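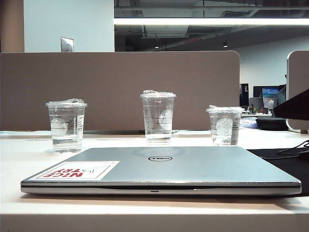

Bendik Isaksson wrote:

Dear all, a small question for the tidy-desk people. I've had the spare room set up for working since January and I still haven't settled where drinks should go. I like to pour my water out first thing so I'm not up and down to the kitchen, but the desk is against a wall and anything I put down ends up behind the laptop, and then I have to reach over to get it. Does anyone use a separate little table? I looked at the Reton side shelf and it seems a lot of money for somewhere to stand a glass. Also, does covering them do any good? My desk gets very dusty by the afternoon. Thanks, Bendik

Hello Bendik, and hello everyone else (it's been quiet on here, hasn't it!),

I've been through all of this myself, so do forgive me if I go on a bit. My own row of cups lives behind the laptop as well, on a plain white desk, and I've more or less made my peace with it. What I do is shut the laptop before I reach for anything. It sounds fussy but after a week you don't notice you're doing it, and a few drops on a closed lid are a good deal easier to deal with than a few drops on the keys. You will find the odd mark on a silver lid, but a soft cloth sees to that.

As for covering them, yes, I think so. Cling film scrunched over the top is all I use, with clear plastic iced-drink cups that I rinse and keep. They're tall and narrow at the bottom, so they don't take up much desk, though I'd be the first to say they tip more easily than a good squat tumbler. I never fill them to the top for that reason. Two thirds is plenty, and less if it's going to be anywhere near the plug sockets. The film keeps the dust out nicely but please don't imagine it will save you if the thing goes over, as I found out one morning with my post and half a library book.

I did try the Reton shelf, in the old flat. It was sturdy enough but it clamps on with 4 screws and left dents along the edge of the desk, which I was very cross about. The Stiltine stand is simpler, just a small round top on a leg, and it tucks in beside your chair, so there's no reaching over at all. Mine has been going for 8 years and has only lost one rubber foot. If your room is as narrow as you made it sound in the spring, measure first! I'm fairly sure somebody posted a drawing with sizes, message 2367 in the archive, if the archive is behaving.

One other thing, do put the drinks on the side of your writing hand if you can bear to. I had mine on the left for ages and kept stretching across with my sleeve dragging over everything.

Let us know what you decide, and whether the dust gets any better once you've moved the rug.

All the best from a rather cluttered corner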